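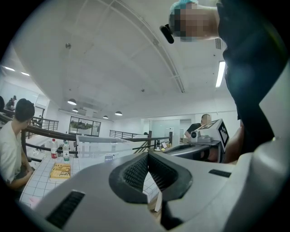

Unit 3. Sorting and Grading Nonferrous Scrap

Reading for this unit: the Gandgate yard manual, section on incoming loads.

Nonferrous scrap is bought by grade, and the grade is set by the dirtiest piece in the lot. A magnet test comes first. Anything that sticks goes to the ferrous pile, including brass-plated steel, which looks clean until it is filed.

Copper
Bare, bright wire is the top grade. Tubing with solder joints drops one grade unless the joints are cut out. Insulated wire is priced by recovery, the share of the weight that is metal. A lot with 35 percent recovery is usually sold as is – stripping it costs more than it returns.

Aluminum
Keep cast and sheet apart. Cast breaks with a grainy face; sheet bends. Extrusions with steel screws left in are downgraded. Painted siding is its own grade.

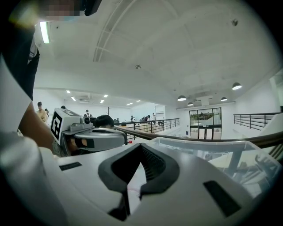 Weighing and Records
Zero the scale before each lot. Record gross, tare and net on the same ticket. The Samatham form has 11 fields, and all of them must be filled in before the lot is moved. Lots under review are held in bay 2.

Moisture
Turnings carry cutting fluid. Drain them, take a sample, and dry it to constant weight. The loss divided by the wet weight gives the deduction. Forirus and Ung use different sample sizes, so state which method was followed.

Problem set: work through the insulated wire table and bring your tickets to lab.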